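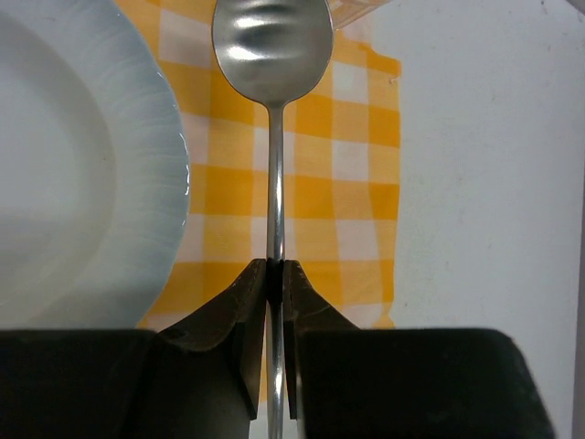

ABOUT THE CLUB

Stundillow Football Club has played at the Helilberg ground for 38 years. We run eight teams, from under-sevens to a women's side and a veterans' side that plays on Sunday-league rules. Home shirts are green, away shirts are white.

Gobnait Tully coaches the women's team and looks after registrations. Sigrun Isaksson is club secretary and books the referees – please go to her with fixture changes, and not to the coaches.

The main field has standing room for 400 and a small covered stand with 25 seats. Parking is on the Tasedholm side. The gate on Sampaio Road is for players and ambulances only. 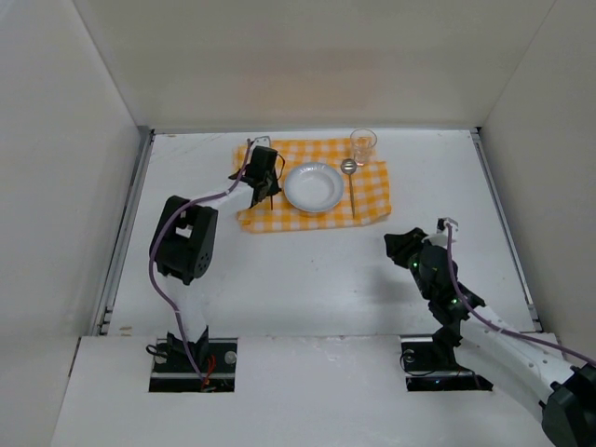
JOINING

Registration opens in April. New players can train twice before paying. Bring shin guards and a water bottle. Boots with metal studs are not allowed on the training field.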